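Contra la carta en QR

Otra vez. Jueves, nueve y media de la noche, terraza del Greco, y el camarero señala una pegatina medio despegada en la esquina de la mesa. La carta está ahí, dice. Y se va.

Saco el teléfono. Cuatro por ciento de batería. Mi madre, enfrente, ni lo intenta: «pídeme tú lo que sea». Setenta y tantos años eligiendo su cena y ahora lo que sea.

Ya sé, ya sé. El papel se mancha, los precios cambian, imprimir cuesta. Pregunté en el Greco cuánto: 300 euros la última tanda, con las tapas plastificadas. Me parece barato para un sitio donde cobran 26 por una lubina. Una carta es parte de lo que pago, como el mantel (cuando había mantel) y como que alguien me diga que hoy el pulpo mejor no.

Leer una carta de papel lleva su tiempo y ese tiempo es cena. Se pasa de mano en mano, se señala con el dedo, se discute el segundo plato. Con el móvil cada uno mira lo suyo, sube, baja, pierde los entrantes, le entra un mensaje del trabajo y adiós. Cuatro personas calladas antes de que llegue el pan.
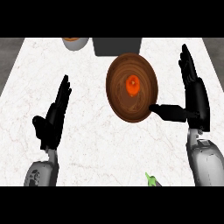
Plato redondo de madera sobre mármol blanco. Imagen generada por ordenador.

Y luego lo que piden. En el Kulow, para ver los postres, quieren correo y fecha de nacimiento. Para un flan! Cerré la página y me quedé sin flan, que tampoco es una tragedia, pero se me quedó cara de tonto.

Toivo Laitinen, que llevó sala muchos años en el Girna, me discute todo esto. Dice que los turistas agradecen leer en su idioma, que un alérgico encuentra antes lo suyo, que él se pasaba las tardes tachando platos a boli. Vale. Las tres cosas son verdad. Que dejen el código para quien lo quiera, en una esquinita, y que me traigan tambien un papel. Una hoja. Fotocopiada me sirve, torcida me sirve.

En el Skudov lo hacen desde octubre: pizarra, hoja a mano y código, a elegir. La letra es malísima, hay un «gispacho» que sigue sin corregir. Fui el otro día con mi madre. Leyó la hoja entera dos veces, preguntó por las albóndigas y pidió croquetas.

Última actualización: jueves, 18:40

También en Opinión
- El ruido de las terrazas y quién duerme encima
- Propina en la pantalla, no gracias
- Se acabó el menú del día
- Elogio del pan con corteza

Contacto | Aviso legal | Volver arriba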